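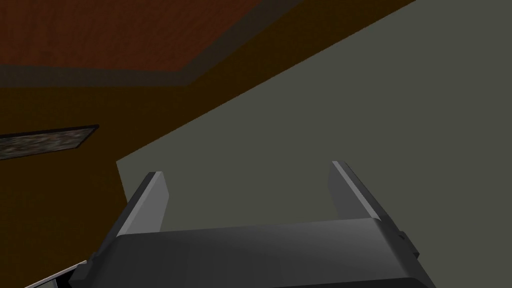 How to Descale a Kettle Without Ruining Your Afternoon

If your tea has started to crunch, it's time. Hard water leaves a chalky crust on anything it's boiled in, and mine had built up enough to qualify as a second kettle. You'll need white vinegar, water, a soft brush and a tolerance for smelling like a pickle.

1. Unplug the kettle and empty it. Shake out the loose flakes. There will be more than you'd like.

2. Fill it halfway with equal parts vinegar and water. Garkero sells a descaling powder in a handsome tin, and it works fine, but vinegar costs less than the tin.
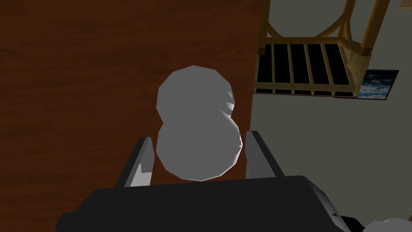
3. Bring it just to a boil, switch it off and walk away for 44 minutes. I once left it for 30 and had to start over, so I've become strict.

4. Pour it down the sink and open a window -- ideally in the other order. Brush off whatever is still clinging to the bottom. Go easy around the spout filter, which on my old Wisero popped out once and never went back in.

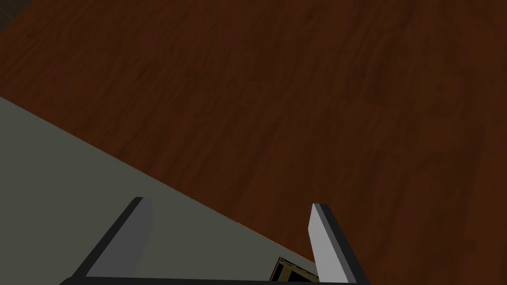

5. Rinse, boil fresh water, dump it, and repeat until the vinegar smell is gone. Do not test this on guests.

How often?

Every couple of months with hard water, twice a year with soft. I do mine in July and again whenever the tea crunches.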